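Notes from the Linen Closet

Well, my Aunt Pacita has moved in, and she brought towels. So many towels! I thought I had a respectable supply of my own (plus the good set from Windora that I hide from the kids), and then her boxes came through the front door and I had to sit down for a minute.

So I've spent the past week thinking about what a household really needs. I asked for opinions at our last potluck and boy, did I get them. Gervasio Navarrete swears by two bath towels per person and says anything more is clutter. Jonalyn wants four, and she wants them all white so they can be bleached together. I'm somewhere in the middle, mostly because we have August company every year and I refuse to run the dryer at midnight again.

We ended up keeping 12 bath towels and a stack of washcloths. The thin ones with frayed edges went into a bag for the animal shelter on Posano Street, which takes them even with stains, bless them. Call first, though, they were full up last time I tried. Aunt Pacita held on to one beach towel from 1984 and I didn't argue. 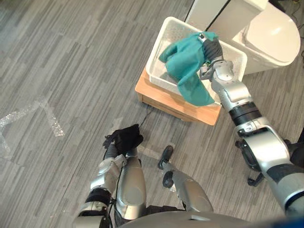

Small bathrooms, small fixes

Our downstairs bathroom has no cabinet and barely room to turn around. I've quit waiting for the remodel (the quote was 2,000 dollars just for shelving, no thank you) and gone with a low wooden stool and a plastic basket. You can move the whole business when you mop.

Roll your washcloths if the basket is shallow, they stay put better. And skip the fabric softener! My mother used it on everything and our towels slid right over the water. A half cup of white vinegar in the rinse is what I do now, and the smell is gone by the time they're dry.

Kenneth Pascual is still looking for a secondhand drying rack, the folding kind, if you have one in the garage. He'll pay up to 10 dollars and he'll come get it. Next time, fitted sheets. I have feelings about fitted sheets.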